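Prüfliste Greifervergleich, Zelle 3
Durchgang Freitag, Frühschicht
Geprüft: J. Lumbao
Greifer im Vergleich: Asero (Sauger, aktuell montiert), Desum (Zweifinger), Bellamy (Sauger, Leihgerät)

1. Not-Halt am Bediengerät und an der Tür
i. O. Beide lösen aus. Der an der Tür ist so schwergängig, dass man es wirklich wollen muss.

2. Schutztür, Zuhaltung
i. O. Der Kabelbinder von letzter Woche ist entfernt. Er war keine Zuhaltung.

3. Geschwindigkeit im Einrichtbetrieb
i. O. Auf 50 mm/s begrenzt. Wer sich langweilt, darf Protokoll schreiben.

4. Druckluft, Absperrventil
Mangel, gering. Das Ventil schließt, das Schild »ZU« klebt auf der Seite »AUF«. Neues Schild bestellt.

5. Vakuumabfall bei Stromausfall
Asero: hält das Teil bis zum Ablegen von Hand. Bellamy: lässt los, und zwar sofort. Laut Handbuch von Bellamy ist das ein »sanftes Freigeben«. Bis zur Klärung bleibt bei Bellamy alles aus der Kiste, was schwerer ist als eine Socke.

6. Quetschstellen am Greifer
Desum: Kantenschutz fehlt an einem Finger. Gesperrt, bis er da ist. Asero und Bellamy i. O.

7. Schlauch- und Kabelführung am Arm
Bedingt i. O. Bei Fahrten in die hinteren Ecken auf Schlaufen achten, Achse 6 nicht voll ausdrehen. Drasent bietet dafür ein Führungspaket an, dessen Preis ich hier aus Rücksicht auf den Einkauf weglasse.

8. Kiste, Befestigung
Vor jedem Lauf an der Zwinge rütteln. Fester, als man möchte.

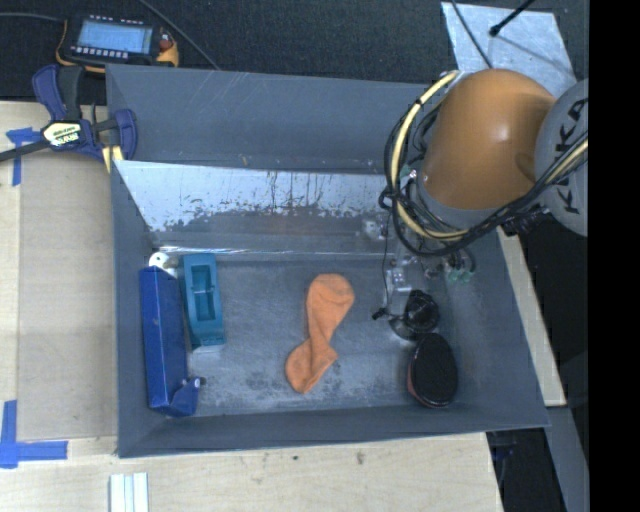 9. Kollision mit dem Kistenrand
Nach Fehlgriff 131 den Sicherheitsabstand im Programm erhöht. Der Lack an der Innenwand wird davon nicht wieder besser. Abgeplatzte Partikel vor dem nächsten Lauf absaugen, sonst zählt der Vakuumsensor sie mit.

10. Testteile
Keine scharfen Kanten gefunden. Stoffteile bleiben für Asero im Programm, auch wenn der Hersteller davon abrät. Gerade deshalb.

11. Zähler und Protokoll
Stand bei Schichtende: 309 Griffe. Bitte Fehlgriffe auch dann eintragen, wenn »der fast gesessen hätte«.

Freigabe: Asero ja, Bellamy mit Auflage (siehe 5), Desum nein.
Nächste Prüfung nach dem Greiferwechsel, Schlüssel für die Tür liegt bei mir.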